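Rarska Stage Reviews: data card

Version 2, released 14 Oct 2020

Summary

Rarska is a set of 693 theater reviews, each paired with a short record of the production it covers. The reviews are of musicals, revues and cabaret shows at small houses. It was put together by Mirjana Dumitrescu and Vivek Singhal for work on genre labels and on finding cast and credit names in running text.

What is in each record

title — name of the show as printed in the program
credits — book, music, lyrics and director, one name per line
venue — name of the house, no street address
review — full text, with the critic's paragraph breaks kept
genre — one of musical, revue, cabaret or play with songs
verdict — favorable, mixed or unfavorable

The credits field is empty when the program gave none. Names are spelled as in the program, even where the review spells them differently.

How the labels were made

Seon-mi Joo and Rajkumari Upadhyay read every review and labeled genre and verdict separately. Where they disagreed, Bimla Yadav read the review and made the final call. Most of the disagreements were between musical and revue. Our rule is that a show with one story running through it is a musical, even if the songs could be moved around. The labeling guide is in the docs folder and has the harder cases, including sketch shows with a single host.
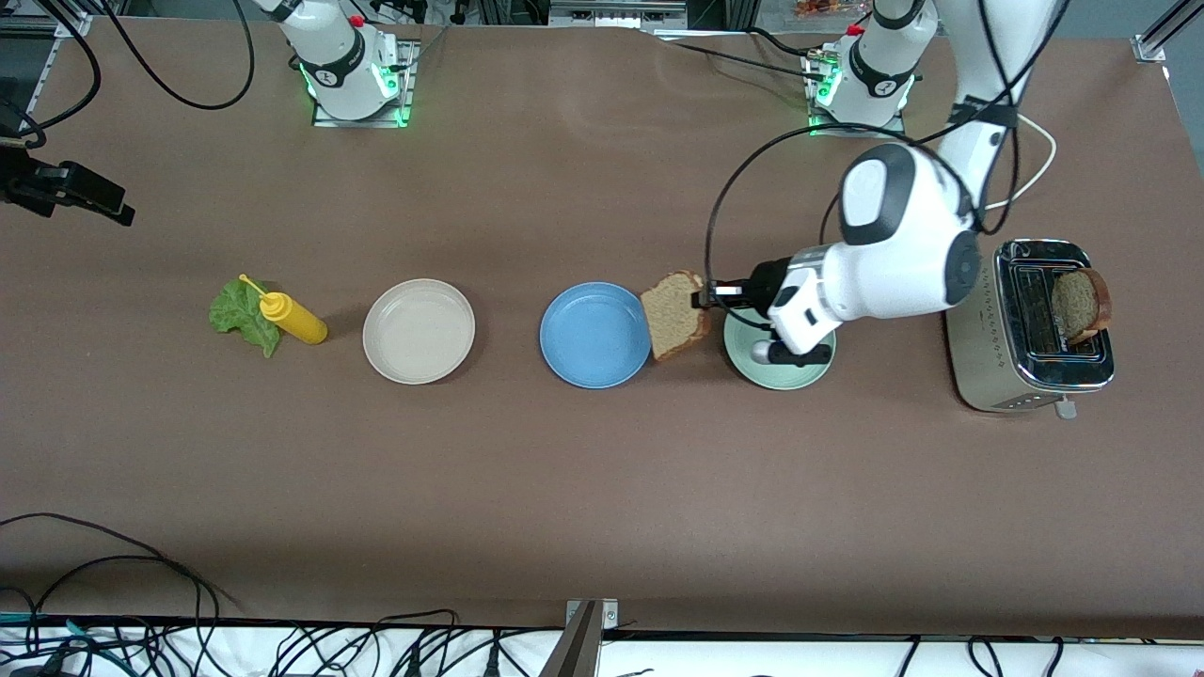

Splits

The test split holds 100 reviews and the rest are for training. A production that was reviewed more than once stays on one side of the split. Please do not tune on the test reviews.

Known problems

Star ratings were removed from the review text, but 3 reviews still mention them in the closing paragraph. Reviews from the Kilteo festival are shorter than the others and lean favorable. Bumia Playhouse used two spellings of its own name in September, and both are kept.

Changes from version 1

Duplicate reviews of touring shows removed
"Comedy" dropped as a genre
Line breaks in song titles fixed

Terms

Free for research and teaching. The critics keep the rights to their reviews, so ask before reprinting one in full. Send corrections to Vivek — include the show title and the field that needs changing.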